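Workshop Notebook, Paint and Finishes Section
Hiltavon Conservation Workshop
Entry for December
Kept by Denise Penrose

Limewash trials, second series

The second series of limewash panels was started this month under the direction of Clifford Ross. Putty from the Irkum pit was sieved and let down with water until it ran freely from the brush. Pigment was soaked overnight before mixing. The first series chalked badly on the gypsum boards, and those boards have been withdrawn.

Panels 1 through 6 received 5 coats each. Every panel was dampened before each coat and left under burlap. Total putty drawn from store: 759 grams. Mr. Ross asks that weights be entered at the time of use and initialed.

The orange ochre remains the most difficult color. It dries much paler than it goes on, and the brush marks stay visible wherever the wall has pulled water unevenly. Emiliano Ocampo is in favor of a mottled finish for the hallway. I have reserved my opinion until the samples are fully cured.

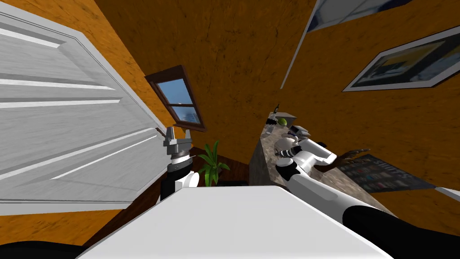

Casein addition

Zihan Meng prepared a skim milk casein and added it to the final coat on panels 4, 5 and 6. Rub test with a dark cloth: panels 1 and 2 marked the cloth heavily, panel 3 less so. The casein panels left only a trace. Panel 5 has a hairline crack at the lower left corner, cause not determined. The remaining casein had soured by the afternoon and was discarded.

Colors beside white woodwork are to be judged in daylight only. Under the bench lamp the ochre shifts toward red. 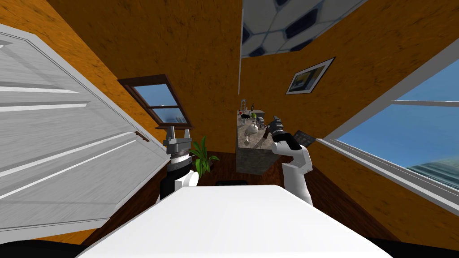 Agyeman, December

Site visit with Tracey Dunmore, 16 test patches laid out on the north wall of the stair. The old distemper was washed off beforehand, and two areas still feel greasy to the hand. These will need a second wash before any lime is applied. Ms. Dunmore will send the moisture readings. Brushes were rinsed and hung at 4:30. Lime putty to be topped up with water before the next session.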